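Stornach says the bag is solved

March 15, 2018

The Stornach people put out a long post last month claiming their new planner handles "thin deformables" as a matter of routine. Three of you mailed it to me, so fine, I read it twice. Then I spent most of two weeks trying to get the same general approach to behave on our own two-arm table, and I have opinions.

My main complaint is with the word planner. What they describe is a policy that looks at camera images and puts out a short run of joint targets, then looks again. I have no quarrel with that as a method. We do it too. But a plan is something I can print out and argue with before the arms move, and I can't do that with a block of numbers that is stale by the time I've opened it. Call it a controller and I'll stop grumbling.

My second complaint is the state estimate, or the lack of one. Iser, the tracking package we've used for about everything up to now, wants an object with a shape. Give it a fork and it hands you back a pose you can trust. Give it a clear bag and it fits a box to whatever happens to be behind the plastic. I logged one run where the estimate jumped to a towel, stayed there with high confidence for seven frames, and jumped back. The confidence number never dipped. If I had a stop condition hanging on that number (I did, for a while) it would have been worth nothing.

So we dropped the pose for bags and fed raw images from the wrist and the overhead view straight into the policy. Better, I admit. Still, look at what got better. With 319 demonstrations the arms found an edge and closed on it most of the time. Closing on an edge is the easy part. The hard part is knowing whether you have one layer of film or two, and there's nothing in our stack that measures that. The gripper width reading can't tell. Neither can I, half the time, going through the recordings afterward.

Catherine Leckie, who wrote most of our replay tool, thinks I'm being unfair. Her view is that the policy doesn't need to know about layers if it can see that the bag isn't opening and try again. Maybe. I asked her to show me a retry that wasn't the same motion started from a slightly worse place, and we are still looking through the logs together. She did find two I couldn't explain away. Two.

Then there's timing, which gets one sentence in the Stornach post. Our wrist images and joint readings are stamped by different clocks, and on a bad day they drift apart by 24 milliseconds. For a rigid part who cares. For film that swings every time an arm moves, you are training on pictures of a bag that has already gone somewhere else. I fixed the stamps in Pringle, our little logging layer, and reran the same training with nothing else touched. That change alone did more for us than the larger network did. I'd like to see somebody with a bigger budget repeat it and publish the boring version.

I also put a hard cap on how far apart the two grippers may travel once both report a grasp. It's an ugly if statement sitting outside the learned part, and I'm keeping it. People who tell me it should be learned are welcome to buy the bags.

Next up is a run of 2000 logged attempts with the clutter left on the table, scored by a person against a written rule, with the rule fixed before we start. I hope to have it done in April. If the numbers come out well I'll post them here and eat some of this.

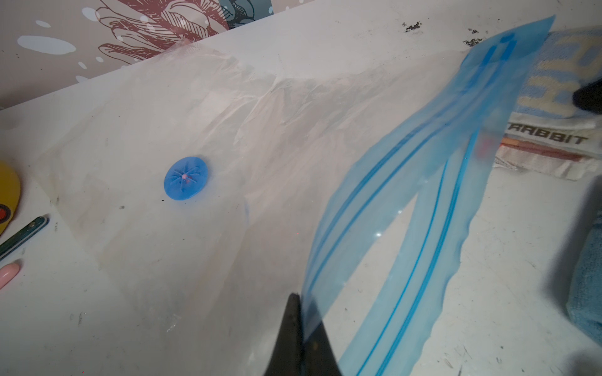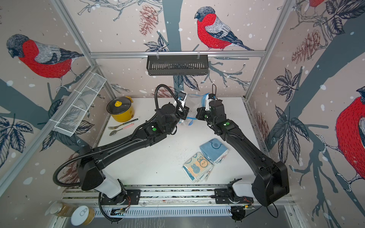 Bag work on our table, wrist camera first, then the wide view with both arms.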